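Teshome trail map shows the old monument boundary (still open)

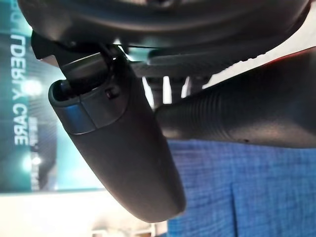 Liya Gudeta

Okay, I've been poking at this since Wednesday and I want it all written down before I forget what I tried.

We run the public lands map for Teshome, and after the monument got enlarged in August the county sent us a new boundary file. I loaded it the same evening, got the green check mark, went to bed happy. Next morning a rancher emailed to ask why his grazing allotment was showing outside the monument when his letter from the land office says it's inside. Good question!

First thing I did was clear the cache. No change. Then I opened the map on my phone, and there the new line was, plain as day, but only if I zoomed way in. Zoom back out and you get the old one. So the map has both boundaries and picks one depending on zoom level (wonderful).

Checked the acreage box next. It should have gone up by 2,650 acres and it hadn't budged. I re-uploaded the file and got this:

Layer import finished. 43 features skipped.

I'd missed that line the first time, it's in tiny gray type under the check mark. Yiğit Tekin looked at the file and thinks the skipped ones are the private inholdings, which the county drew as holes and our importer doesn't like holes. He ran it through Rastel to repair the shapes and the second import went through with zero skipped. Acreage is right now, hooray.

The zoomed-out view is still wrong, though. I rebuilt the tiles twice, around 15 minutes each time, and the old line keeps coming back. Urszula says there may be a second copy of the layer on the Lalton server, and I don't have a login for that one.

Status: waiting on Lalton access. I put a note on the map page telling people to zoom in, and I wrote back to the rancher.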